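Two Grippers, One Chair

Hiyori Yoshida has been testing grippers for Ovham since October. Her current job is a comparison between two sets of parallel jaws, the Steltum and the older Derese, and the task she picked for it is moving office furniture.

"People expect cups and blocks," she said. "A chair is harder. It rolls, it folds, and there is no obvious place to hold it."

Each set gets the same treatment. The robot works on a chair with both arms while the controller logs grip force and joint position. So far the log holds 1275 attempts.
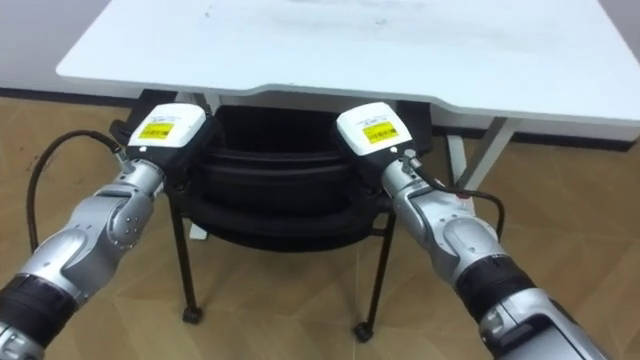

Most of the early failures had to do with timing. If one side closed before the other, the casters let the chair turn and the second gripper missed. Her team changed the controller so that both sides wait for each other, with a limit of 30 milliseconds between them.

"That fixed more than any change to the fingers did," Yoshida said. "I had spent weeks on finger pads by then."

She still sees differences between the two. The Derese closes faster and is easier to repair. The Steltum holds better on thin edges, such as the top of a backrest, and gives a cleaner force signal. Cable routing is a complaint with both. A loop that is too short pulls at the wrist, and one that is too long catches on things. 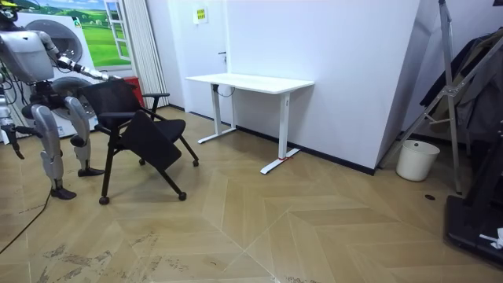

Why not use a hand with fingers?

"We tried one, the Bustlow, for eight days. It could do more kinds of grasp, but it took longer to set up and we spent too much time on calibration. For pushing and pulling furniture, two flat jaws are enough."

She is less sure about the cameras. The head view is good for lining up both grippers, she said, but the arms can hide the contact point. A fixed camera in the room helps when she reviews a run, and she would like the controller to use it too. That work has not started.
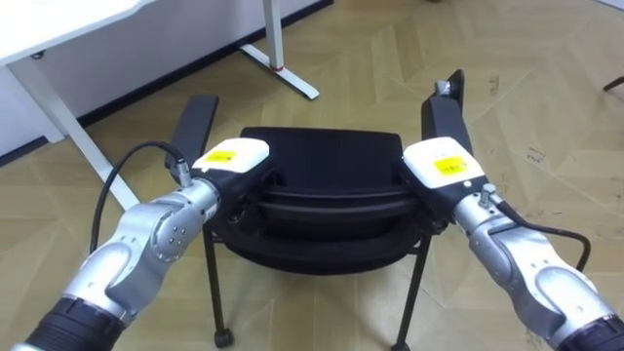

Both grippers at the chair, one near each armrest.

The comparison ends when the log reaches 2164 attempts, a number set by the test plan. Yoshida expects to recommend the Steltum for the next arm, with the Derese kept as a spare.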